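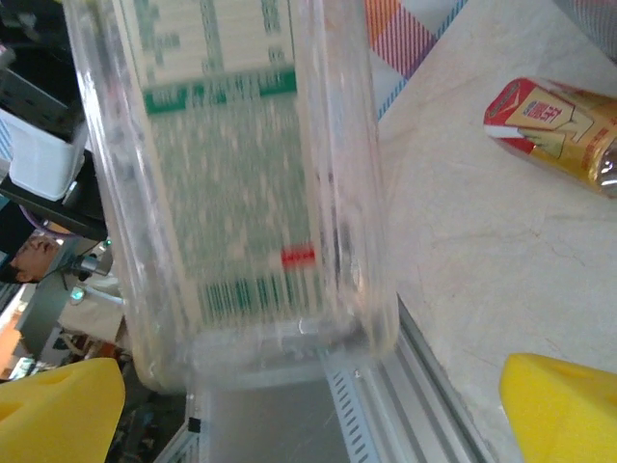 Home | Opinion | Local | Letters | Archive

3/12/19
By Bożena Ostrowski

Deposits. Bring back deposits. I've been saying it since June and I'll keep saying it.

My kitchen has a cupboard full of takeout tubs. Yours too, I bet. Clear ones, lids somewhere else. I don't want them, can't throw them out, feel bad either way. The Maeng market on Plemau Street sells me soup in a new one every single week. Good soup. I asked if I could bring the old tub back and the girl at the counter looked at me like I'd offered her a sock.

Not her fault. There's no system. That's the whole complaint.

We put it all on the shopper. Rinse it, peel the label, find the tiny number on the bottom, figure out if Kevberg takes that number this year. They changed the list again, by the way. Check the city page, if it loads. And then half the street gives up and into the trash it goes, and who can blame them.

A deposit is simple. Pay ten cents more, get ten cents back. Kids understand it. My brother and I cleared the whole ballpark of bottles for candy money and no one had to send us a leaflet. The leaflet this town mailed out was 22 pages. Glossy! I read 3 of them. 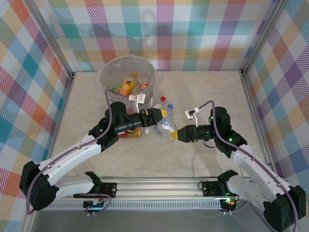

What the stores say

They say storage. They say smell, staff time, wheres it all going to go. Fair enough, some of it. The Pernier bakery has a back room the size of a closet and I wouldn't ask them to stack tubs to the ceiling.

So start with the big stores. Same tub, same lid, one size or two, any store takes it back. The petition at the library had 234 names last I looked, which for Kevberg is a crowd. The council gave it ten minutes and moved on to parking.

Parking again. Go to the next meeting and be a nuisence. I'll be in the second row with a bag of tubs.

Contact the opinion desk | Copyright 2019 | Back to top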